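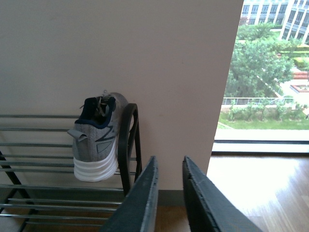 Stotusard introduces Olto entryway rack for small hallways
Grosau, 24th October

Stotusard today announced the release of Olto, a tiered shoe rack with a black tubular frame and gray metal rods, intended for entryways and other rooms where shoes are taken off at the door. Deliveries to stores in Grosau and Salinas have started. The rack is sold in a single color combination.

Frame and tiers

The end frames of Olto are tube, bent into a rounded arch at the top. The tiers are formed by slender horizontal rods. On the upper tier the rods at the front are set closer together, and this is where the heel and sole of a shoe come to rest. The higher rods toward the wall are spaced farther apart. A thick-soled athletic shoe is placed with its front sloping up and back and its heel facing the room, so the pull tab can be reached from the front.

"We spent most of the development time on rod spacing," said Lorena Garrido, product manager at Stotusard. "A running shoe with a ridged sole sits well on almost anything. A flat shoe with a narrow heel was harder, and we changed the spacing 4 times before we released the drawings."

The open tiers let grit fall through to the floor, where it can be swept up. The rack stands on its own legs and needs no wall fixing. Assembly takes 20 minutes and calls for the hex key supplied with the hardware.

Use on wood floors

Olto was checked in September on light-wood laminate and on tile. Stotusard recommends placing the rack parallel to the wall and leaving the floor in front of it clear for house shoes. Soft molded slides, which are put on and taken off several times a day, are usually kept on the floor itself – one pair per person, toes toward the rack. 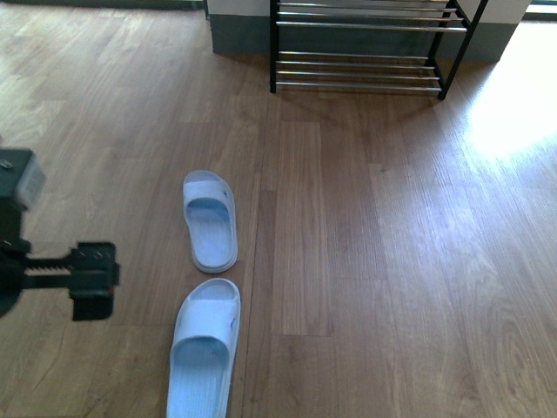 Care

Wipe the rods and tubes with a damp cloth and dry them. Do not use abrasive pads. Retighten the screws after the first 3 weeks of use and again when the rack has been moved.

Availability

Olto ships flat in one carton. Replacement rods are sold in packs of 8. The warranty covers the frame and the rods and does not extend to finish wear caused by abrasive cleaners.

Press contact: Oriana Vergara, Stotusard, Grosau. Assembly drawings and a materials sheet are available to trade media on request.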